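Budgeting for a two-arm home robot

From the Skukum wiki, the shared handbook for small robot shops and home labs

Budgeting for a two-arm home robot means working out what you'll spend on the arms, the grippers, the spares and the room before you order anything. I wrote most of this page after helping plan our own setup at Skukum (I've edited it since, mostly to fix my bad guesses), so it leans toward soft household jobs like laundry and tidying. If you're planning for a machine shop or a warehouse, you'll want the page on fixed cells instead.

Starting with the task

Every budget I've seen go sideways started with somebody picking an arm they liked the look of. Start with the job! Write down what the robot is going to pick up, how heavy it is when wet, how wide it is, and where it'll be sitting. Clothing is light, so you can get away with a small payload, but it's also floppy and wide, and that pushes you toward two arms and a decent reach. We priced a single longer arm early on and I'm so glad we dropped it. Folding a pair of shorts with one hand is miserable for people too.

Work surface matters more than people expect. A table at a fixed height lets you buy shorter arms on a fixed mount. A couch or a bed is lower and squishier, and the arms have to come in at a different angle, so leave room in the plan for an adjustable stand or a lift column. Ask for the reach measured at the fingertips with the gripper on. Sellers often give it at the wrist flange, and that difference bit us once already.

Arms and grippers

Grippers are usually quoted separately from arms, and the quote may or may not include the cable, the adapter plate and the cover. The Punent pair we went with came as a bundle of 2, with adapters but no spare fingers. Replacement fingers were $258 a set, which felt steep until we worn-out-fingered our way through the first one (yes, that's a verb around the shop now).

Narrow pointed fingers are great for getting under a hem or pinching one layer of fabric off another. Wide padded ones hold a bulky sweatshirt better and are kinder to knits. If the money's there, get one set of each and swap them. If it isn't, I'd go narrow for folding work and put up with the odd dropped hoodie.
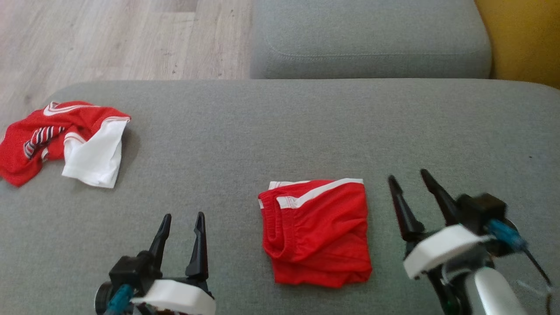
Spare parts are where first-time budgets come up short. My own rule is to set aside money for fingers, one wrist cable and one complete gripper on the day you order the arms, and to keep that on its own line so it doesn't get eaten by something shinier. Cables go first, in my experience, especially any that hang off the wrist and rub when the arm rotates. Jia sells a braided sleeve kit that we've been happy with. Skoder makes a cheaper one, and it's fine, but the clips are fiddly and I've lost three.

The boring lines

These are the ones I forgot the first time:

Shipping and import fees, both ways if something has to go back for repair
A computer that can keep up with the cameras
Mounting hardware and a stand
An emergency stop within reach of whoever is running it
Power strips, and possibly an electrician
Laundry to practice on

That last one sounds silly, but you do need a pile of it, in different sizes and fabrics. Thrift stores are your friend. Our whole clothing bin came to less than a single sleeve kit, and sports gear turned out to be good practice material, slippery and full of stripes and waistbands. Skip anything with loose sequins.

We spent $729 on the boring lines in the first round, and hardly any of it was in the original plan.

Buying used

Used arms can be a real bargain. Ask for the running hours, ask whether the covers have ever been off, and ask to see a slow sweep of each joint on video with the sound on. I'd be more careful with used grippers, where a bit of slop in the fingers is hard to spot and maddening to work around. Check that the software license moves over to a new owner too, and get it in writing.

Timing

Lead time on our arms was 8 weeks, and the stand arrived well after that. Order whatever ships slowest first, even if it's the dullest item on the list. If your money has to be spent inside a fiscal year, work backward from the closing date and talk to the seller early. We placed our order in February and it was still a squeeze.

See also: Fixed cells; Choosing finger shapes; Cable care; Stands and lift columns

Page last edited September 2020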